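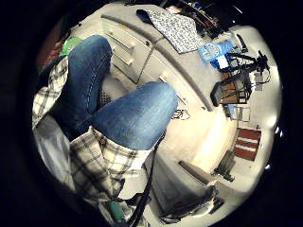 December 21, 2023
Posted by Clokgate Workroom

1/ Office tidy, day two. The white three-drawer cabinet stays. Top drawer is now cables only, the other two are fabric. Label tape ordered from Galbraith.

2/ Printed cloth gets folded to the width of the drawer, then in thirds. Anything over 300 grams goes in the bottom drawer.
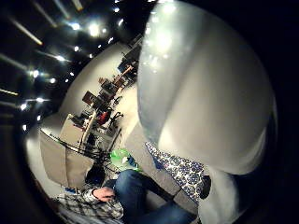
3/ Cables next. Coil, one tie, tag at the plug end – no tag, no drawer. Leads over 200 cm go on a hook.

4/ The blue-and-white floral piece is still unassigned. It may go to the Stidness flat in March.

Recent
Girkine shelf brackets, load notes
Relabeling the fabric drawers
Tripod storage, upright or flat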